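Categories: Course notes, Play and early maths

Session 6 - sorting and building with bricks

Quick notes, tidy them up yourselves. Reading is Egan ch. 2, skip the bit on cost.

Start small. Four pieces on the table, no more. A full tub (the Lukov one in the cupboard has 263 in it, or did in April) and most children just tip and stir. With a few pieces they look at each one. Colour comes first nearly always, size later, number of studs later still.

Cover the table. Plain brown paper, matte, taped underneath. Patterned cloths are a pain, small bricks vanish on them. You can also draw round a brick and ask wich one fits the outline.

Words to use: next to, below, left of, further away, same as. Say the colour AND the place - "the yellow one, below the green". Don't point while you say it.

Leave gaps between the pieces. If they are touching, children treat them as one thing and pick up the lot.

Task for pairs: one gives the instructions, one moves. Swap after 2 goes. Write down the exact words used, not what you think they meant.
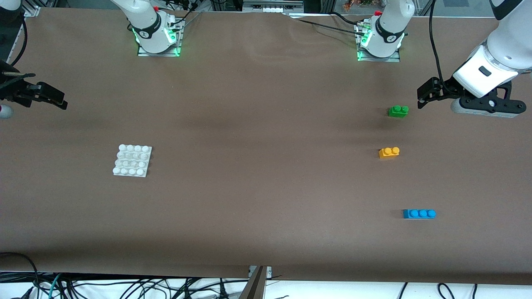 Anjana Uddin found that her group did better when the talker sat on the same side as the mover, as left and right stopped being an arguement. Try both ways and note which you used.

Write-ups to room 305, under the door is fine. Next week - towers and bridges, bring the Meso sheet.

Last updated: Mar 6, 2024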